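Section 4. Folding tasks: handing over from manual to assisted work

Read this section before the first shift on which the Sendilen folding line takes over part of the laundry work. It applies to the Holtbridge and Mansilla sites.

4.1 Before the shift

1. Check the rota. One person stays on manual folding and one moves to recording.
2. Collect two hand-held grippers from the charging rack and squeeze each trigger fully, twice.
3. Lay one dark cloth flat on the bed. Small creases may be left in.

Note: Recording counts as normal working time. It is paid at the folding rate.

4.2 Recording a fold

4. Hold a gripper in each hand and bring the tips to the cloth near a corner.
5. Fold at your usual pace. Do not slow down for the recorder.
6. Open the cloth out again and repeat. Stop after 39 folds and take a break.

Caution: Keep fingers clear of the yellow tips when the trigger is released.
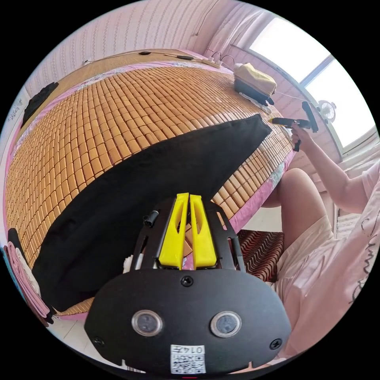
Agustina Leiva asked at the Mansilla briefing whether people who record will be moved off folding for good once the line can do it alone. Her point was that a folder who spends August recording has lost a month on the piece bonus. The bonus is now frozen at the previous month's level for anyone on recording duty.

4.3 After the line is switched on

7. The line takes flat items only. Shirts, fitted sheets and anything with buttons stay with staff.
8. Put rejected items in the return trolley. Enter the number on the shift sheet.
9. If rejects pass 266 in a week, tell Pascual Troncoso, who will return the line to manual.

Note: Reject figures are used to adjust the line. They are not used in staff reviews.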